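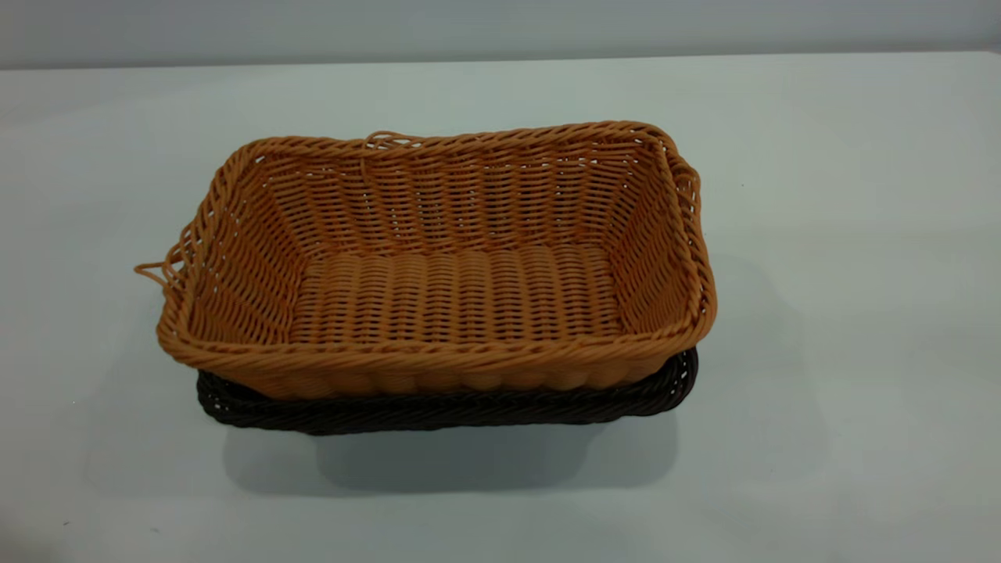 Clelby's reply, came in overnight: the starter is fine, stop blaming it, your dough is going in the oven too cold and you are cutting the proof short by an hour at least.

October 1, 2018

OK so maybe. Rye batch again, Hemeter flour, 2000 g total, hydration same as last time. Left the salt out till after the rest. Dough slack but holding, smells right. Kitchen colder than in June and I kept the June timings, so Clelby has a point there.

Split in 6. Three straight to the oven on the old schedule, three held back. Old schedule ones went in 1855, held ones 1925. Wanted a full hour, oven was booked after.

Old schedule: tight crumb, big tear down one side on two of them, gummy line at the bottom. Same fault as before.
Held: better. Still a bit tight but no gummy line, crust even. Half hour did more than teh flour change ever did.

Core temp not taken on the first lot, probe battery dead. Replaced. Please put the dead ones in the tin, not back in the drawer.

Woven baskets are for serving only. Proof in the lined ones, the dough sticks otherwise.

Zerouali flour not opened yet. Don't use it for the control, it drinks more water and we'd be changing two things at once.

Next: full hour hold, all six. Dough temp at mixing AND at shaping, write both down. Warm the water a little. Ask Grilent about the deck oven slot, ours runs cool at the back left and I'm tired of rotating trays.

Scale drifting agian, re-zero before every weigh. Sliced one of the held loaves for the lunch table, rest bagged for tomorrow's staling check.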